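The Long Table Returns to Drivodville

When the cooking competition Addo comes back in August, it will have a new kitchen, a smaller cast and no live audience. Producer Lụa Tăng says the changes were overdue.

"We had 600 people in the bleachers and the cooks couldn't hear each other," she says. "They were shouting for salt. It made for a tense show, and I don't think it made for a good one."

The new season was shot in Drivodville, a river town where Flutetti, the production company, took over a former cannery. Ten contestants moved into a boarding house up the hill and walked to work each morning. Earlier seasons started with more and sent two home each week. This time only one leaves per episode, and 4 of the episodes send no one home at all.
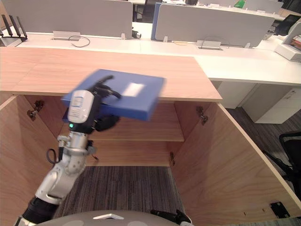

A Different Kind of Judging

The old panel is gone. In its place, the cooks eat at one long table and score each other's plates before a guest chef gives the final word. Scores are read out at the end of the meal, with names attached.

Tăng expected people to vote against their strongest rivals. A few did in the first week. By the third episode most of them had stopped, partly from embarrassment — it is hard to give someone's soup a 2 while sitting next to them.

The guest chef can overrule the table once in the season. Tăng won't say when it happens, only that the crew argued about it over dinner until 10 that night.

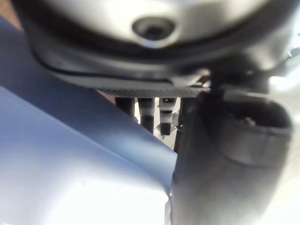
Viewers who followed the show from the start will notice that the music is quieter and the countdown clock has been cut. The pauses before each result are shorter too. Gorkia, the streaming service that picked up the series after its broadcast run ended, asked for episodes under an hour, and the waiting was the first thing to go.

Gorkia will release the first two episodes together, then one a week. A reunion dinner has been filmed at the boarding house with all the cooks but one, who was working that night.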